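Monday, November 3, 2025

Cross-border wallet acceptance, day one of the switch. The Cunaner route went live at the terminals before the stores opened. I stayed on the reconciliation side and left the terminals to the field team.

Settlement file from Mevness arrived 23 minutes after the cutoff. The contract allows 30, so no breach, but our import job starts at a fixed time and does not retry. It read an empty folder and reported success. I reran it by hand and got 400 records, which matched the header count. The job needs a check for a missing file. I wrote the same note in April and it was never scheduled.

Totals matched in the merchant currency. In the wallet currency they were off by a small amount on seven records. All seven were refunds.
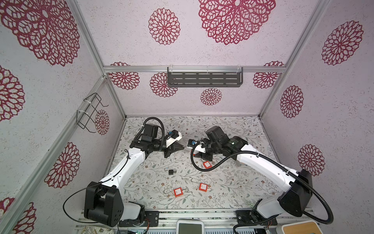
Cause of the refund difference: Mevness converts a refund at the rate of the original purchase. Our ledger uses the rate on the day of the refund. Both methods are allowed under the scheme rules, but the two sides have to agree on one. Their method is better for the customer, who gets back what was paid. I will propose that we change ours. It means storing the original rate on each purchase record. The field exists and is blank.

Rounding is a separate matter. Naylor rounds each line and then adds. We add and then round. On a batch this size the gap is a few cents and goes to the suspense account. On a holiday batch it will be larger, and somebody in finance will want it explained. I started a one-page note.

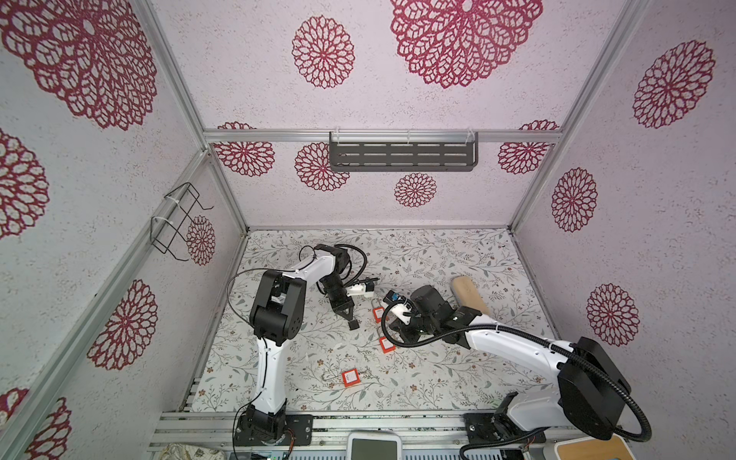

Colten

Afternoon: QR timeouts. The wallet app waits five seconds for a reply and then shows the customer a failure. The terminal waits longer. If the approval lands in between, the terminal prints a receipt and the customer believes the payment failed. Two payments for one basket is the likely result. I found one pair in the log with the same store, same amount, and different reference numbers. Reversed the second one and logged the case.

The fix is to have the app query the status once more before it shows the failure screen. That is a change on the wallet side, so it goes through Cunaner and their release calendar. In the meantime the stores have been told to look up the reference before taking a second scan.

Fee report not started. The interchange table still has last quarter's rates in it.

Left at 7. Import job is set to start later tonight, with an alert to my phone if the folder is empty.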